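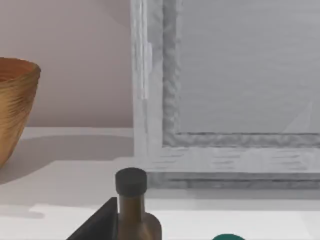 Equipment plan for the Drusville handling cell, simulation stage. Before any money goes on hardware, each candidate gripper is tried in a rendered tabletop set-up, and the results decide which line items stay in the budget. The bottle with the black cap is the reference item for narrow-necked goods: its long, straight neck gives the fingers little width to hold, and the shoulders widen soon after. The large grey frame behind it limits the approach from the rear, so reach has to be costed along with grip.

Search this site Enter keywords Go

Budget notes for this view

Gripper: 2 finger sets are priced, one from Alow and one from Hughes. The Alow set is quoted at £859 with mounting plate - cabling is extra.

Licences: simulation seats are charged per month. The plan allows up to 70 hours of run time before the October review.

Spares: pads are bought in one order with the Cokville site, part line 37 on the shared sheet. Delivery is not included.

Arm: no order until the reach figures are agreed. Lease and purchase are listed separately.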